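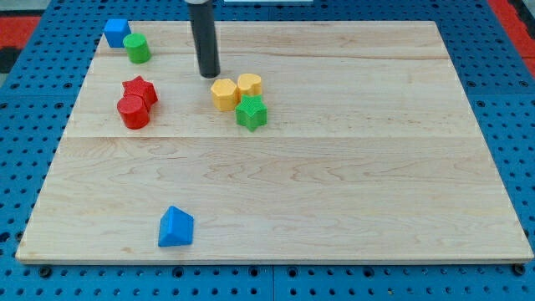

Open day at the Lirkora sawmill, Plaltia, 22/01/2026

Got there late, bus was slow. Missed the welcome talk and the coffee. Joined the second group at the log yard, ears already freezing.

Yard first. Mostly maple and ash this time of year, stacked by length, ends painted so they don't split. Guide said they take in 2000 logs a season and it stops dead in May when the ground gets too soft for the trucks. Smell is great, like wet bread.

Then the saw hall. LOUD. They hand out ear plugs at the door, take two pairs, mine fell out on the stairs. You stand on a walkway and watch the logs come through, bark off, then slabs, then boards. Could have stayed there all day but the group gets 30 minutes and then you're moved along.

Drying kilns next, 2 of them, only one open for visitors. Warm! Everyone suddenly had a lot of questions. Boards sit in there for weeks. I asked about the wavy grain you get in some maple and was told it's luck mostly, you don't know until you cut. They set those ones aside and sell them to Oei, the furniture people across the river.

Last stop the shop, in the old Trelis stables. Offcuts by the crate, cutting boards, stools. Prices fine, cards ok. Bought a joined maple board, pale one, bit heavier than I wanted to cary home.

Food: soup and a roll, gone by two. Toilets in the yard only. Parking is in the field behind the kilns and its mud, so wear boots.

Next one is in May I think, check the gate for the sign. Go early and do the saw hall first.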